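3.2 Seating and the Problem of Comfort
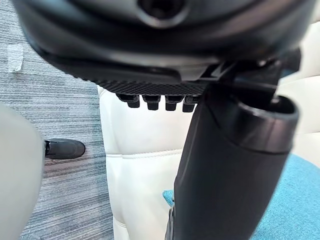

Participants were asked to read for 24 minutes in whichever seat they liked, and most liked the softest one. Kırmızıgül and Tatlı call this the "Stovwood effect," after the waiting room where they first lost a subject to sleep. We lost 2.

Figure 3. White padded leather chair on grey carpet, with a stitched seam across the cushioning.

Pale upholstery raised its own difficulty. Several of our 200 readers perched at the front, apparently afraid of leaving a mark, and were coded as "upright" by Lagman and as "nervous" by Eren. We kept both codes.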